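About Isteo

Isteo teaches robots to handle clothing. We were started by Ermanno Santoro and Marisa Cocco, who had worked together on gripper design at Harb and wanted to get out of the machine shop and into ordinary rooms. Our operators use pairs of hand-held grippers to fold, turn and lay out garments at home. The recordings train the software that runs on our customers' two-arm machines.

Most of the companies we work with ask about the September fault before they ask about anything else, so we keep the account on this page.

What went wrong

A folding cell at our customer Nendmont closed on a shirt that was already being held by its other arm and did not let go. The two arms pulled against each other until a finger mount cracked and a piece of it went over the guard. A technician was standing outside the cell. She was not hurt. The stop button worked, but the software should have released the shirt well before anyone had to press it.

Ditte Brøndum led the review. She found that the left and right recordings in one batch were out of step by 410 milliseconds. The model had learned to start pulling with one hand before the other had opened. Our checks looked at each gripper's recording separately and passed both. We had 2000 recordings in that batch and withdrew all of them.

Dark clothing made it worse. On black fabric the software had trouble telling a sleeve from a fold, and it tended to grip again when it should have waited.
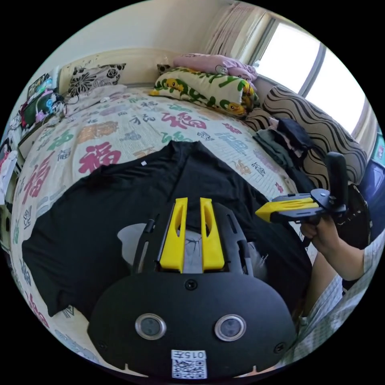 Two-handed work on a black T-shirt, gripper 015 in front.

What we changed

Both grippers in a pair now share one clock signal, and a session will not start without it. The operator closes both sets of fingers together at the beginning and again at the end. If the two marks do not line up, the recording is rejected.

We also record more dark garments on patterned bedding. Loredana Sanna runs home recording and sets the list of garments each Friday.
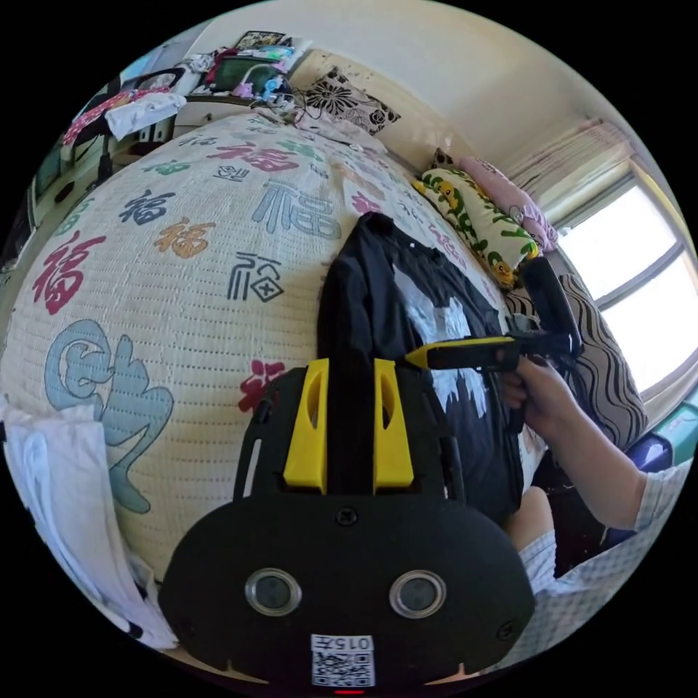
Black garment laid out on a printed bed mat, with one gripper in the foreground and another at the right.

On the customer's side, the release software we call Jarkley watches the force on both arms. If they pull against each other past the set limit, both open and the cell stops. It cannot be restarted from the screen. Someone has to walk over and look at it.
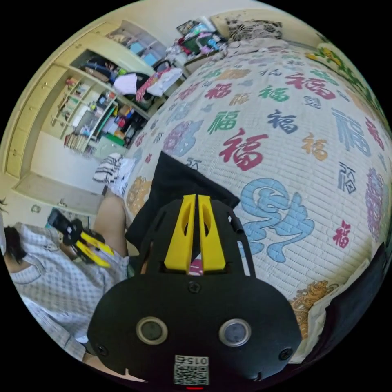

Of the 101 pairs we checked after the fault, 93 passed. The other eight were taken out of service and had their timing boards replaced before they went back to operators.

Reporting a fault

Benedetta Bortolotti handles safety reports from operators and customers. Stop work first, leave the grippers switched on if it is safe to do so, and write down the number on the label. She replies the same working day. Reports that lead to a change are added to the safety notes sent out with each software release.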